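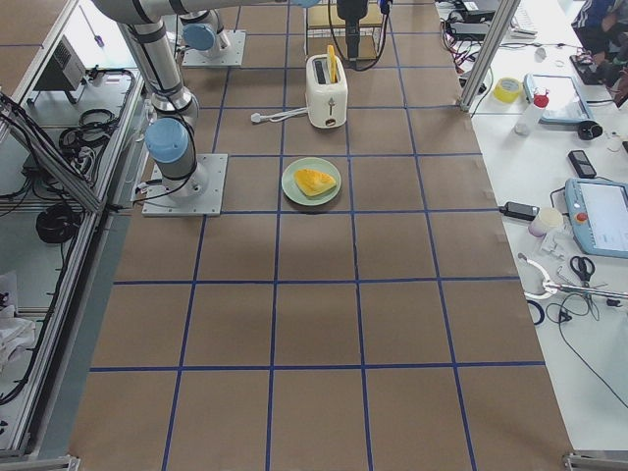 Hinness Street Community Garden, plot holders' meeting, May 2021

I'm taking the minutes again, so if I've got something wrong, shout before the next one and I'll fix it. We had 13 people, plus a dog who stayed for most of it.

**Last meeting's minutes.** Agreed, with one change: the hose split was by the east gate, and I'd written west. Sorry!

**Water.** This took up most of the evening (no surprise there). The Pilari timer on the back tap keeps resetting itself, and a few people found their seedlings bone dry. We talked about going back to hand watering, which got a groan, and then about buying a second timer, which got a bigger one once we heard the price. In the end we agreed to try new batteries first and look again in two weeks. Please don't touch the dial in the meantime, even if you're sure you know what's wrong with it.
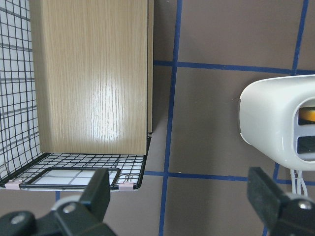

Somebody also asked if we could water before 7 in the morning. Yes, as long as you close the gate quietly, the neighbors have been very nice about us so far.

**Compost.** Arsenault can deliver 4 yards of the good stuff for the same price as last time. Everyone wanted it. I said I'd call them, and I still need to find out if their truck fits down the alley.

**Plot fees.** Staying at $40. We voted, it was quick, and I was very happy about that.

**Things to do before next time**

- Me: call Arsenault, put batteries in the timer, print the new gate code
- Plots along the fence: pull the bindweed, please, it's coming through to the paths
- Anyone with a spare wheelbarrow tire: bring it along, ours is flat again

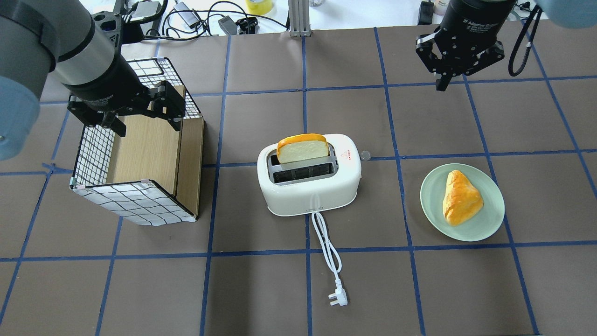 - Everybody: say which weekend in October suits you for the fall cleanup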